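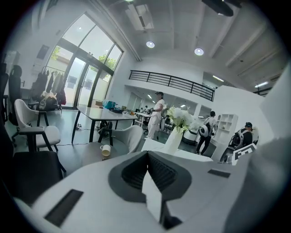

Dilalari, January

Section 4. Setting up the shared room and clearing the tables

The old version of this section came from the furniture supplier and promised a room that "resets itself in moments." It doesn't. Osaze Shehu and I rewrote it after trying the supplier's steps in order and ending up with more cups on the long table than we began with. Allow 23 minutes the first time.

4.1 Sitting area

1. Clear the round side table first. It has room for a cup or two and very little else, whatever the leaflet says about "casual meetings."
2. Set the white armchairs near the side table, close enough that a person can put down a cup without getting up.
3. Hang coats on the rack. Bags go at the foot of it. The supplier wanted bags on hooks, and you are welcome to try that with a full laptop bag.

Note: A white armchair and a cup of coffee are a poor match. I argued for gray and lost.

4.2 Marble-patterned table

1. Take away glasses and cups before you wipe. Wiping around them leaves rings, and a second wipe doesn't always lift them.
2. Carry clear glass one piece at a time. It is easy to miss on a pale top in bright daylight.
3. Empty any leftovers into the sink, never into the vase.

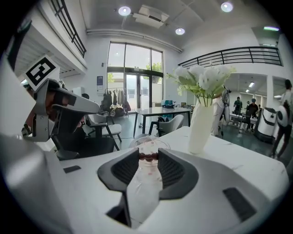
4. Lift the vase straight up with both hands, flowers and all, and put it back when the top is dry. Change the water while you have it. The Iver flower food sachets claim 11 days of freshness. I would plan on fewer.

Caution: Do not use the Judimum polish on this table. The label says it suits "all surfaces," a claim I have yet to see hold up for anything in a bottle. Use a damp cloth and a drop of dish soap.

4.3 Bowls and plants

1. Set glass bowls down on their base, well in from the edge.
2. Leave potted plants toward the far side, where sleeves won't catch them.
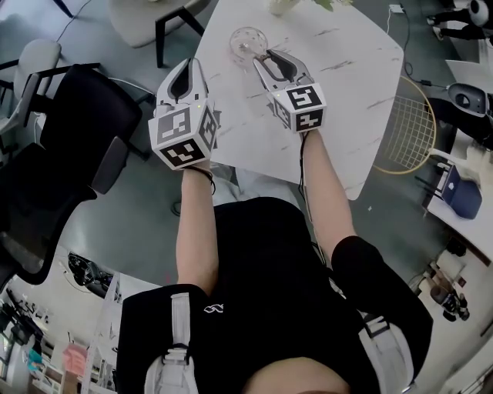

3. Stack bowls only if they are the same size. Mixed sizes wedge together, and the trick with warm water works less often than people say.
4. Pick up loose cables and adapters from the floor before you move any chairs. Office chairs will roll over a cable and you may not feel it.

Note: Hauwa Obi asks that spare bowls go back to the Omoregie cupboard, shelf 200. The shelf numbers make no sense to me either, but the labels are correct.

If a chair is damaged, write its location on the sheet and call extension 1635. Expect to call twice.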